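# Mokoler two-finger gripper kit

**For home-built and shared-workshop arms. Sold as parts, with a bag of screws and our best wishes.**

The Mokoler is a parallel gripper for people who have already built an arm and are now wondering what to put on the end of it. It comes from the same bench as the Busalex wrist plate, and the two bolt together without adaptors, washers or bad language. It will fit other wrists too, though we can only promise about the language on ours.

Chak-lun Lu drew the first version for his own arm, which lives on a table in a shared workshop and was built to put crockery away. It has not yet put any crockery away. It has picked up a great deal of it and set it down slightly to the left, and the fingers you get in this kit are what came out of all that.

## What's in the box

- Two curved fingers, matte black, left and right
- Two spare fingertips (you will want these sooner than you think)
- Slide rail, carriage pair and drive belt
- One motor, with lead and plug fitted
- Control board, already loaded and tested
- Camera bracket for the wrist, camera not included
- Screws, plus three extra of the small ones that roll under things
- Printed build guide, 60 pages, much of it drawings

You'll need your own hex keys, a small crosshead screwdriver and a 12-volt supply. A magnetic dish is optional in the way that an umbrella is optional in October.

## The fingers

Most hobby grippers have straight fingers, and straight fingers are fine for blocks. Chak-lun's curve inwards from a broad base to a narrow, flat tip, so the camera on the wrist can see where they're going and the bulk of the hand stays clear of whatever is standing next door. Fully open, the tips are 112 mm apart. That takes in most mugs, all sensible tumblers and one or two vases you shouldn't be letting it near.

Closed, the tips meet first. If yours touch lower down before they touch at the top, the fingers are on the wrong sides. Page 14 has a drawing of this, added after Fulvio Grasso built his kit that way round and ran it for a week.
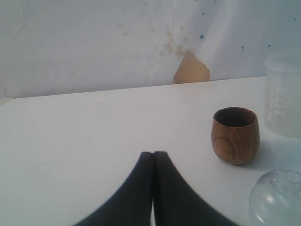 Setting the closing force takes more patience than anything else in the build. The board ships with it turned well down, and we suggest leaving it there until you've practised on things you don't like much. Wooden cups are good for this. They're round enough to be awkward, they don't mind being squeezed, and they survive the drop to the floor, which we have tested more often than we set out to. Move on to thin plastic next and turn the force down again before you do. Glass can wait until you trust the arm, or until it's somebody else's glass.

Clear objects are also hard on the camera. The Mokoler doesn't know what it's looking at and neither will your software, at first, if the thing is see-through and the table is white. A darker cloth helps. So does moving the lamp.

## Figures

| | |
|---|---|
| Weight, built, without camera | 756 g |
| Opening at the tips | 112 mm |
| Supply | 12 V |
| Wrist fitting | Busalex plate, or four M4 holes |
| Build time | One evening (ours), one weekend (everyone else's) |

Do check the weight against what your arm can carry, and remember that the cup weighs something too. We've had a few messages from people whose arm could lift the gripper beautifully.

## What builders say

> "Went together in a day and a half, with a break to find the belt, which was in my pocket. The curved fingers are a real improvement on the bent forks I had before. Wish the motor lead were longer – mine just reaches, and only if the arm doesn't turn left."
> – Fulvio Grasso

The lead is now longer.

## Price and ordering

The kit is £100, with postage on top. Spare fingers are sold in pairs, as a left without a right is of interest to very few people. We pack orders on Tuesdays and Fridays from the Irance workshop, and if you're near enough to collect, ring the bell twice and allow time for someone to put down whatever they're soldering.

If your kit arrives short of a part, write to us with the number from the label inside the lid and we'll send it. If it arrives with a part too many, please finish building it before you decide that.

Older De Luca control boards will drive the motor but won't read the force setting, so the fingers close as hard as they can every time. We don't recommend it. A swap board is on the spares page.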